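Folding kit with the arms at Zileck

I've worked in the returns and kit room at Zileck for a few years now, and people keep asking me what has changed since the folding arms came in. So I'm writing it down once.

Before the arms

We hire out sports kit to clubs and schools. It comes back, it gets washed next door, and then somebody has to fold it and put it into sets. In January we had 631 pieces to get through in one week. Four of us stood at the bench and folded. By the end of a shift your shoulders ached and you had stopped caring whether the sleeves were tucked in.

What the job is now

Two people fold and two people look after the arms. Parvaneh Hassanpour and I are on the arms for the moment. We lay the clothes out, guide the arms through a fold when they keep getting it wrong, and check what they have done. A good shift for the arms is 230 pieces. Shorts are the easy part. Jerseys are slow, as the fabric is slippery and the sleeves end up underneath.

I was against it at first. Shahram Mazandarani, who runs our room, told us that no hours would be cut before the summer, and so far that has held. What he didn't mention is that the work gets quieter. When four of us folded we talked all day. Now you watch the bench, and you can't really watch and chat.

My shoulders are better. My eyes are more tired. Alistair Imrie asked to go back to hand folding after 20 shifts and they let him, which I thought was fair.

Red kit is what we have had most of lately, and the white trim helps me see which way round a piece is lying.

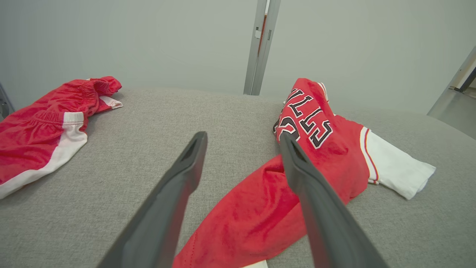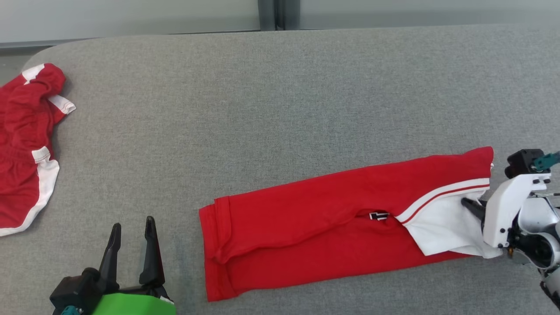

What I'd ask for

More training, for a start. We had one morning with a man from Birik, who supply the arms, and after that it was a folder of 42 pages. Fereshteh Rostami on the late shift has written her own notes in the margins and everybody uses her copy.

I'd also like the pay to be looked at. Looking after a machine and checking its work is a different job from folding, and we are still on the folding rate. Shahram has passed that upstairs and we are waiting to hear.

The Brasov site gets its arms next. If anyone from there is reading, ask for stools at the bench before they arrive. We asked afterwards and it took two months.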